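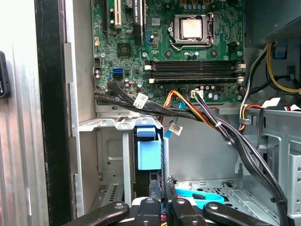

Workshop tips: recording demonstrations on old desktop towers

The pitch for teaching an arm by example is that you steer it through the job a few times, hand the recordings to the learning software, and go have a coffee. I've been doing this at a bench in Irndale since November and I remain unconvinced about the coffee. Old PCs are still a good subject. They cost next to nothing and they're full of awkward things to grab. The tips below are what has saved me wasted sessions, in no particular order.

Deal with the cables first

Every tower has a nest in the middle. Black SATA leads, the orange, yellow and black power wires, a long bundle held with a zip tie. Decide before you record whether the cables are part of the task. If they aren't, tie them back the same way every time. If they are, move them between takes, and I mean properly move them. I once recorded a whole evening with the bundle lying in one position and the trained arm went looking for that position in every case I gave it afterward.

Pick one part per session

Start with the drive carrier. A blue plastic handle against bare silver metal is about as easy a target as you'll find inside a computer. The Prenska guide suggests mixing drive, memory and processor from day one "for variety." I tried it and got an arm that hovered. Do the drive until it's dull, then start a separate folder for memory.

Memory latches are harder than they look

White latches at both ends of the slot, and both need to be open before a module goes in. With a fat gripper you can't see the far one very well. I do one latch, back off, look, then do the other. It adds time to every take. Takes where I tried to be quick were mostly garbage.

Leave the processor alone

The retention lever is thin and sits right beside the socket. People love to show this one off in videos. I'd want to know how many boards they went through. Use a dead board if you must.

Unplug it, and wait

Pull the power cord at the wall before the side panel comes off. Leave the power supply closed up. You don't need anything inside it, whatever the forum says about "edge cases."

Keep your bad takes, but label them

Of my first 7 usable-looking takes, 2 had the gripper dragging a cable I hadn't noticed. Mark those as you go. The Castellanos software has an auto-grading feature that is supposed to catch them, and it passed both.

Change the case, not just the lamp

Moving a lamp counts as variety in the Pronness tutorial. I don't buy it. I line up 6 different towers and rotate them. Some have the slots running across, some up and down, and the colour of the plastic bits changes with the maker. Check the recycling depot for more.

Check the wrist camera before every batch

A smear on the lens will ruin an hour. So will a camera that's been nudged. Open the first recording at full size and see if you can make out the fingertips and the part you're after. If you can't, the software won't either.

Loose screws

Magnetic dish, at the back of the bench, out of the arm's reach.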